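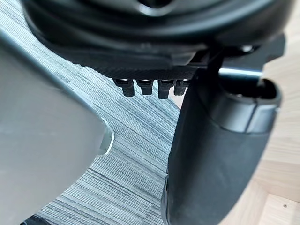

2月からLalthamとPledleyを結ぶ109番のバスが減便になった。3週間通勤で使ってみたので、変わった点をまとめておく。長くなるのでスレッドにする。

まず前提。私の家はLalthamの北側で、職場はPledleyの駅前。車は持っていない。電車もあるが、Flerkleyで乗り換えになるうえ、定期代がバスの倍近くする。

減便前は、朝の時間帯は15分間隔だった。いまは30分間隔。昼は1時間に1本で、ここは前と同じ。夜は最終が22時台から20時台に繰り上がった。

朝が30分間隔になると、1本逃したときの影響が大きい。私は7時10分のバスに乗っていたが、いまは6時55分か7時25分のどちらかになる。7時25分だと、道が混んだ日は始業に間に合わない。結局6時55分に乗っている。

職場に着くのが早すぎるので、始業までの時間は下の階の休憩室で過ごす。新聞を読むか、前の日に残したメールを片付ける。これはこれで悪くない。ただし15分早く起きるのは2月にはつらい。停留所に着く頃はまだ薄暗い。

混み具合について。6時55分の便は、二つ目の停留所でもう座れなくなる。前の時刻表のときは、橋を渡るあたりまでは空席があった。立っている人が増えたぶん降りるのに時間がかかり、それで遅れる。遅れると次の停留所で待つ人がさらに増える。

同じ便に乗っているKartini Sinagaさんは病院の受付の人で、遅番の日が困ると言っていた。20時台の最終に間に合わない日は、Flerkleyまで電車で出て、そこから歩くそうだ。先週の遅番の日は、職場を出てから家に着くまで93分かかったと聞いた。バスなら半分もかからない区間である。

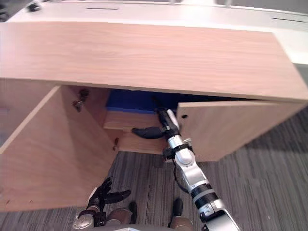
運行会社の説明はこうだった。運転手が足りない。募集は続けているが、辞める人のほうが多い。したがって全便を維持すると当日の欠便が出る。欠便が出るくらいなら、最初から時刻表を減らしたほうが利用者も予定が立てやすい。

この理屈は理解できる。去年の秋は当日の欠便が本当に多かった。停留所で待っていても来ない。アプリでは「まもなく到着」のまま表示が消える。あれに比べれば、30分に1本でも必ず来るほうが使いやすい。減便後の3週間で、私が乗る便が欠けたことは一度もない。

一方で、最終の繰り上げについては説明が足りないと思う。説明会で出た資料には朝と夕方の乗車人数は載っていたが、20時以降の数字がなかった。質問した人がいて、「後日ホームページに載せる」という回答だった。今日の時点でまだ載っていない。

説明会はPledleyの公民館であった。来ていたのはざっと200人。椅子が足りず、後ろの壁沿いに立って聞いている人がいた。私も途中から立った。

発言で印象に残ったのはFulgencio Bustamanteさんという人の話。以前この路線で運転していたそうで、休憩の取り方の話をしていた。Flerkleyの折り返し場にトイレがなく、近くの店に借りに行く。店が閉まる夜の便は、それができない。人が辞める理由の一つはそこだと言っていた。

賃金の話になると思っていたので、トイレの話が出たのは意外だった。運行会社の人はメモを取っていた。折り返し場の土地は市のものなので、会社だけでは決められないらしい。

署名は1046筆集まった。最終便を元の時刻に戻すことと、20時以降の乗車人数の公開を求める内容。集めていたのはShalini Bhatiaさんと妹のBabitaさんで、市場の入口と図書館の前に立っていた。私は図書館の前で書いた。

署名で朝の本数を求めていないのは、運転手の数を考えて要望を絞ったからだとBabitaさんから聞いた。朝に困っている人からは、なぜ入れないのかとだいぶ言われたそうだ。私も少しそう思ったが、名前は書いた。

ついでに、いま使える代わりの手段を書いておく。
・Flerkley乗り換えの電車。夜は23時台まである。駅から北側の住宅地までは徒歩で25分くらい。途中に街灯の少ない区間がある。
・乗合タクシー。前日の夕方までに電話予約。夜は21時半まで。電話は昼休みの時間はつながりにくい。
・自転車。川沿いの道は通れるが、雨のあとは橋の下に水がたまる。

乗合タクシーは一度使った。運転手のほかに乗っていたのは私を含めて3人。家の近くの角で降ろしてもらえた。料金はバスより高いが、月に数回なら払える額だった。もう少し知られていいと思う。

定期券について。減便前に買った人は、残り期間の払い戻しができる。窓口はPledley駅前の営業所だけで、手数料はかからない。券と身分証がいる。掲示は営業所の中にしかないので、停留所だけ見ていると気づかない。

私は払い戻しをしなかった。朝は結局バスに乗るので、持っていたほうが安い。夜だけ電車を使う人は計算してみたほうがいい。週に2回電車で帰るなら、朝だけ回数券のほうが得になる場合がある。

停留所の時刻表について。市場前と図書館前は新しいものに貼り替えてある。Prajapatiという布地屋の前の停留所は、今朝見たらまだ古いままだった。店のDinesh Sachdevaさんが手書きで新しい時刻を書いて、ガラス戸の内側に貼ってくれている。朝の分はそれで合っている。夕方の17時台が1本抜けているので、今度伝えておく。

20時以降の乗車人数が公開されたら、このスレッドに足す。乗合タクシーの予約番号を聞かれたので、次の投稿に貼っておきます。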